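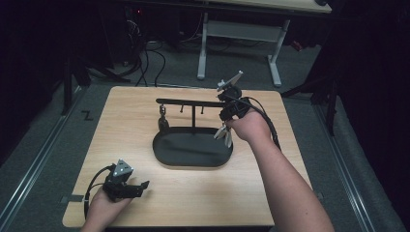 October, afternoon

Stand is on the light wooden table now. The table in our own bay has a wobble that Torben Lenz couldn't shim out, and with a crossbar this long any wobble goes straight up the post and into whatever is hanging.

Stand is the Bautista one, black, oval tray with the raised edge. I like the tray. Small parts that fall off the bar mostly stay in it, where the Plovwood sample stand just let them roll onto the carpet and under the next table.

Want to settle the hanging order before we write it up for Ilel. Left end of the bar first, over the tray, then work in toward the post, then the right side. The two little pegs under the bar sit between the left end and the post, and between the post and the right end. Torben wants to use the pegs first because they are closer in and tip the stand less. Fair point, but a short hook at the far end is easier to get at. Try both.

Tip check: hung 350 g at one end with nothing on the other, left it 30 minutes. Base stayed flat. Crossbar had turned a little on the post – tightened the screw underneath, repeated, no change the second time. Don't go over 350 on one side until we hear back from Drororier about the post fitting.

Short hooks are better than the long ones. Long ones swing for ages after you let go and touch the tray rim. We have 5 short, need 2 more.

To do
order hooks
mark middle of crossbar with paint pen
ask Torben where the felt pads went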